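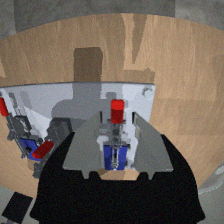
Pletberg 5 Travel Adapter: Review

The Pletberg 5 is a plug adapter with a fixed ground pin, two USB-C ports, and a replaceable fuse. I carried it through Virnasow and the river towns north of it in June, mostly in guesthouses with old wall sockets. Supply voltage there sags in the evening, and many outlets are worn loose.

Fit was good. The sliding prongs lock with a firm click and did not retract when pushed into a stiff socket. In loose sockets the body tips forward under its own weight, and a heavy charger makes this worse. A short extension cord solves the problem.

Charging from USB-C was steady with one device. With two, the output is shared and a laptop charges slowly. The case got warm on the overnight bus from Delacroix, where the seat outlet cut out more than 70 times. It recovered each time without being unplugged.

The adapter does not convert voltage. Hair dryers and travel kettles made for a single voltage will still need a converter. The Erkance model I used before has the same limit and a weaker lock, but it is thinner and fits behind a bed frame.

Recommended for trips with mixed socket types. Light packers with one phone can buy something smaller.

Estela Cáceres

Last updated: June

Comments

marten_k: Does the fuse come with a spare?

Estela Cáceres: Yes, one, under the sliding cover.

busfare: Mine tips out of the wall too. Tape works.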